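From: Laiba Janjua
To: Bidley and Fuvgate Local History list
Subject: Re: [bidley-history] The Niazi bakery and the flood marks

Hello all,

Thank you so much for this, Rovo Lane people, and for the kind words about the last newsletter. I'll put the bit I'm answering underneath so that nobody has to go digging.

> My gran always said the bakery on Fuvgate had a line cut in
> the brick by the back door to show how high the water came.
> She thought 1914, but my uncle is sure it was later. Does
> anyone know if it's still there? And was it Niazi's by then,
> or still the chandler's?

Your gran was right about the year, bless her. I went down with a torch in December and there are two marks by that back door, one above the other. The top one has 1914 cut next to it, quite neatly, and the lower one has no date at all, only what might be an initial. I wonder if your uncle has the lower one in mind -- it does look fresher, though brick can fool you.

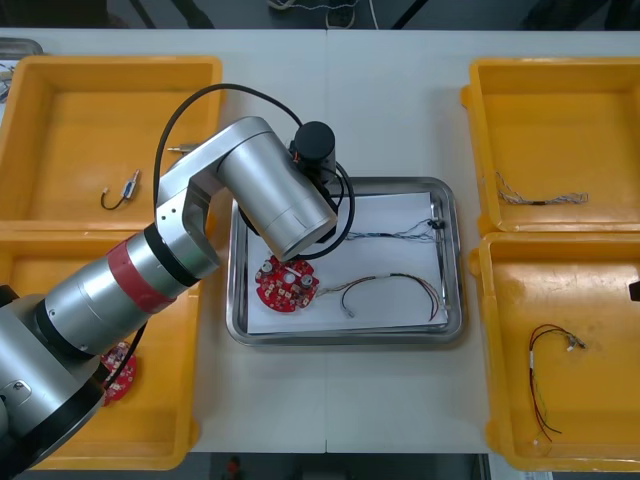 As for whose shop it was, it was certainly the chandler's in 1914. The Niazi family took it on a good deal later, and old Mr Niazi told my mother that he found candle moulds in the loft when he moved in and used one as a doorstop for years. I'd dearly love to know where that went. My mother bought her bread there every morning and never came home with less than half an hour's worth of news, so I tend to trust her on this sort of thing, if not on dates.

I also had a look at the rate book, which is item 904 in the Bidley boxes if anyone wants to ask for it at the desk. Page 13 has the whole of the lower side of Fuvgate, with the chandler's listed as "house, shop and yard". The yard is the interesting part to me, as it ran right down to the brook before they put the wall up, and that would explain the water coming in at the back and leaving the street dry.

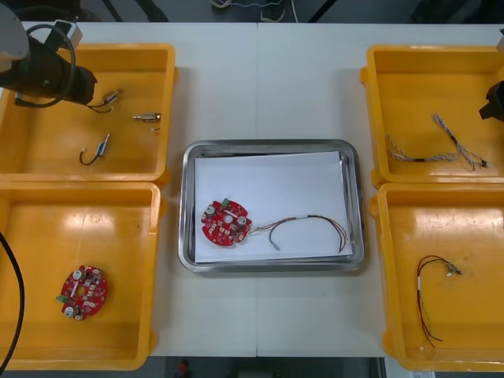 Now, a small plea. If any of you have family letters or snaps from the lower end of Fuvgate, even dull ones of somebody's pram or a coal delivery, please do have a look at what's behind the people. I'm trying to work out when the brook wall was built and a good clear bit of background would settle it. I can copy things at my kitchen table and hand them straight back, and there will be tea.

I'll measure both marks properly when the weather picks up. If your uncle would like to come along and argue with me in person he'd be very welcome -- tell him to bring wellies, the yard is a bog.

All good wishes,
Laiba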